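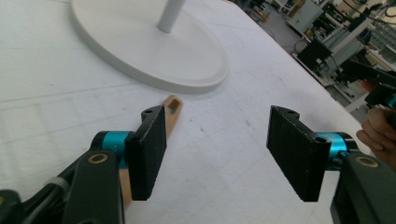
From: Joanne Wragg
To: morar-allotments list
Subject: Re: Water meter reading and the split for next year

Hi all,

Replying to Obadia's message, which I've left quoted further down so it's all in one place. Sorry for the delay, I've been up at my sister's.

I went down to the meter with Kieran at 7 in the morning, before anyone had a tap on, and we read it together. It says 881. Obadia had 847 from the last bill, so we've used 34 kilolitres over the period. The bill matches to within a kilolitre, so I'm satisfied we aren't being overcharged. The usage is up on the same quarter last year, but it was a dry one and we had two new plots being dug in.

On the leak question, Kieran shut every tap on the Crabtree Lane side and we watched the small dial for ten minutes. It didn't move. We then did the creek side and it crept. It's slow, but it was moving with all the taps off. Our best guess is the joint near plot 11, where the old galvanised pipe meets the poly. The ground there stays soft even when everything else is cracked. Khairul has dug that joint out once before and says it was done with whatever fitting was in the shed at the time.

What I'd suggest:

Khairul and Kieran dig out the joint and replace it with a proper brass compression fitting. Plorkholm's have them on the shelf, and we still have the account there under Sheila's name. The creek side would be off for a morning. If you need water that day, fill your cans and drums the night before.

We leave the split alone until we've had one full bill with the leak fixed. I don't think it's fair to change what people pay on the strength of a reading that includes water going into the ground.

As for timers, I know some people find them handy, and I used one myself for a couple of summers. The trouble is the cheap ones stick open when the battery goes flat. If you do have one, please check the battery at the start of each month and put your plot number on it in paint. There was one running on the shared tap in May and it took days to find the owner.

Obadia also asked about the tank behind the shed. It's sound, but the first-flush diverter is missing its ball and the mesh on the inlet has rusted through, so I wouldn't use it on anything you're going to eat raw until that's sorted. The mesh is an easy job. I've got an offcut of stainless that should cover it, and I'll bring it down next time. The diverter needs a new ball or a whole new unit, and I'll get a price.

Mulch: the council pile by the gate is free for anyone to take. It's mostly gum and a bit of wattle, chipped fairly coarse. It's good on paths and around fruit trees. I'd keep it off the vegie beds until it's had a winter to break down. Please use the barrow with the solid tyre, as the other one has a puncture.

Could people on the creek side let me know which morning doesn't suit? If I don't hear anything I'll take it that you're fine with whatever Khairul picks.

Joanne
Plot 3

On behalf of the creek side, Obadia Muli wrote:

> Hello everyone,
>
> The water bill has come and it's higher than I was expecting. I've
> paid it out of the kitty so there's no rush, but I'd like us to talk
> about it before the next one.
>
> At the moment we divide by plot, so a half plot pays the same as a
> full one. Sheila Birkett raised this with me at the gate and I think
> she has a point. One way would be to charge half plots half. Another
> would be a flat amount for everyone and the remainder by size, so
> that the service charge is shared evenly. I lean towards the second,
> but I don't feel strongly.
>
> Separately, can someone check whether we have a leak? The grass is
> green along the creek side fence and I haven't been watering it.
>
> I've also wondered whether we should all be on timers. I've seen
> them used at the Nunuvis gardens and they seemed to get by on a lot
> less water than we do.
>
> Last thing, is the tank behind the shed usable? It's full and it
> seems a waste to leave it sitting there.
>
> Regards,
> Obadia

--
Morar Allotments mailing list
To leave the list, send a blank message with "unsubscribe" in the subject line.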